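Home Topics Unanswered Members Log in

We use cookies to keep you signed in and to see which pages get read. OK / Settings

Taking a group to the robot demo at Clalluna open day, worth the drive?

Posted by tarnbrook_mel, November, 7:40 pm

Need to decide fast because the sign-up closes tomorrow. I run an after school club, 13 kids, mostly ages nine to twelve, and someone sent me the flyer for the Clalluna open day. It says "live robot arm demonstration" and not much else. It's 100 miles each way for us so I don't want to get there and find a video on a loop and a guy handing out pens.

Has anyone been? What do they really show? Is it too slow for kids? Can they ask questions or is it stand behind the rope and be quiet? Also parking for a minibus. And lunch, is there anything on site or do we pack.

Thanks, sorry for the rush

Ayuba Mahama

Went last time with my two and a neighbor's kid. Yes it's live. You go in by the side door, get a sticker, wait in the hallway, then they take you through in small groups. Our slot was a bit under half an hour and the arm was moving for most of it.

It is small scale, tell the kids that before you go. They will be picturing a car factory. It's one arm working over a table, picking up little blocks and putting them where they're supposed to go. My son was let down for the first two minutes and then I couldn't get him out of there. 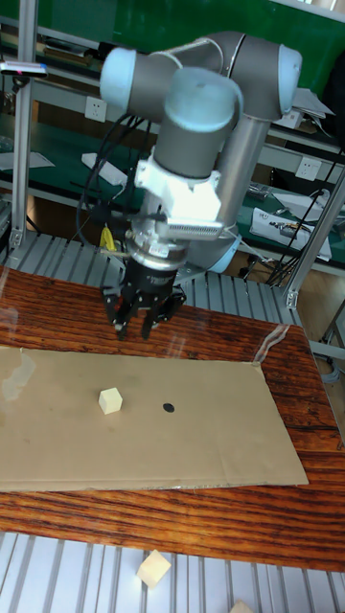 What got them hooked was the misses. Arm comes down, closes, block slides out, arm goes up with nothing. Then it tries again. The whole group started groaning and cheering like it was a ball game. The woman running our session was great with it, she had the kids guess before each try whether it would get the block, hands up for yes. Do ask for her if you can, I think her name tag said Đoàn but I only saw it for a second.

Questions are fine, they want them. Good ones from our group — how does it know where the block is, does it get tired, what happens if you put your hand there (answer: you don't, and it stops). She showed them the big red stop button and let one kid press it. That was the highlight of the day for that kid.

Slow? Yeah, kind of. Each pick takes a while and there's some standing around while they reset things. Nine and up will be ok. My youngest is six and she was on the floor by the end.

Practical stuff:
Minibus parking is behind the Weria building, not the front lot. Front lot fills up by 10.
Pack lunch. There was a coffee cart and it ran out of everything but granola bars.
Bathrooms are back by the sign-in desk so go BEFORE your slot.
It's cold in there, bring sweatshirts.
With 13 they will split you in two, so you need a second adult. They were strict about that.

I'd do the drive. But call and get a morning slot, by the afternoon the line was out teh door. The guy at the desk told me they had 1643 people come through over the whole open day and I belive it.

pradfan195

its ok. we went for the Pradavar talk mostly and that was way over the kids heads, skip it. robot part was good. no pens that i saw lol

hollis_rd

Haven't been to this one so take it for what its worth. I've taken school groups to a few of these and the thing that helps is giving each kid one question on a card before you leave. Otherwise the same two kids ask everything and the rest poke each other. Also check if they need photo permission slips, some places take pictures for their own website and ask at the door, and then you're stuck calling parents from a hallway.

Two hours on a minibus for a half hour demo is a lot. Is there anything else near there you could add on? Park, museum, anything. I'd want a second stop.

tarnbrook_mel

Great, this is what I needed. Signed up, got the 9:30 slot for both halfs of the group. Cards are a good idea, doing that tonight. Ayuba do you remember if the side door has steps? One of mine uses a walker.

Ayuba Mahama

One step, but there's a ramp on the left of it. Door is heavy, someone held it for us.

Get new replies by email — sign up for the weekly digest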